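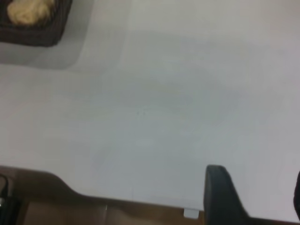
The Stirnix wrist view, with the basket top left.

Stirnix table-top arm: your questions answered

I'm Aslı Türkmen and I look after the Stirnix kit here at Korkholm. I get a lot of the same emails (lovely ones, mostly!), so I've put my replies in one place.

What do I get in the box?
The arm, the two-finger gripper, a wrist camera, a table clamp and the power lead. You'll want your own laptop and a decent bit of table. A second camera on a stand is extra, and I'd say get one if you can, as the wrist view alone can be hard going when you're new.

Do I need to know how to code?
Nope. You move the arm by hand, it remembers, you press play. If you do like code there's a library for that, and Eylül Yalçınkaya keeps the notes for it up to date.

What should I start it on?
Something light with a good rim. I start everyone on a woven basket and a bread roll, moving first one and then the other. Baskets are great because the finger has an edge to get hold of, but they do tip when you lift them from one end, so go slowly and don't fill them on your first go. 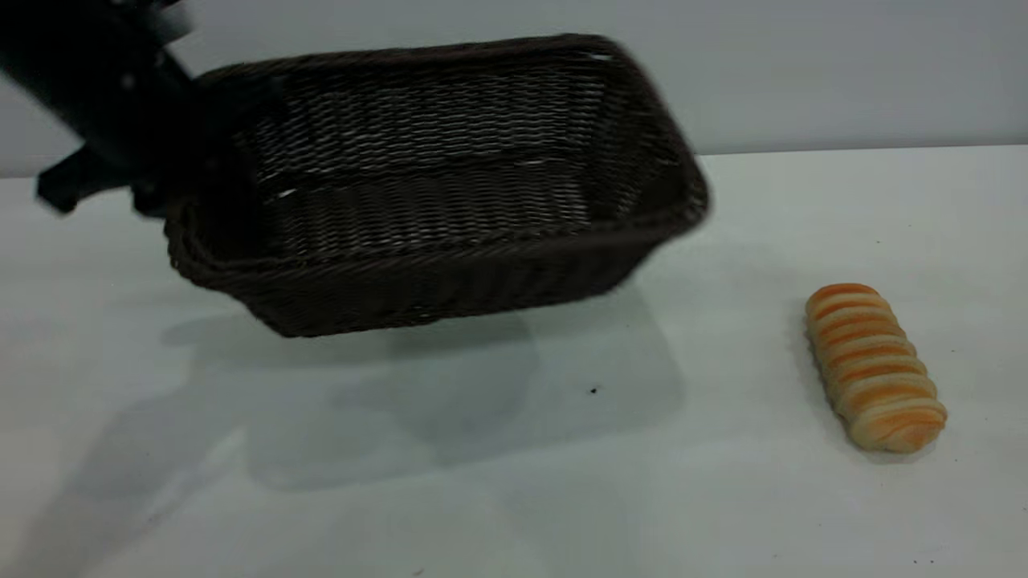 If yours tips more than you'd like, move the grip nearer the middle of the long side and drop the lift speed to 30 in the settings. I leave mine on 20 for anything I'm fond of.

Will it squash soft things?
It can, on the factory setting! Turn the grip down before you try a real roll or a cake. Spare soft finger pads come from Baysal, and the part number is 2104. They just slide on.

Why does the wrist camera go blurry?
It has a fixed focus, so it's happiest at one distance. Get right up against something, or look a long way past it, and part of the view will go soft. Give the lens a wipe with a dry cloth first, and if it's still bad all over, write to me.

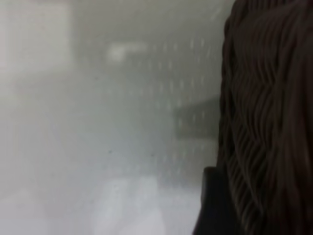 How long is it covered for?
2 years on the arm, and that includes the gripper motor. Pads and leads aren't covered, I'm afraid.

Can I use the old Daller clamp?
Yes, if your table top is flat underneath. Do it up, give it a good wobble, then do it up again.

Can I try one before I buy?
Please do! We open the demo room again in March. Drop me a line with the thing you'd like it to pick up and bring it along with you.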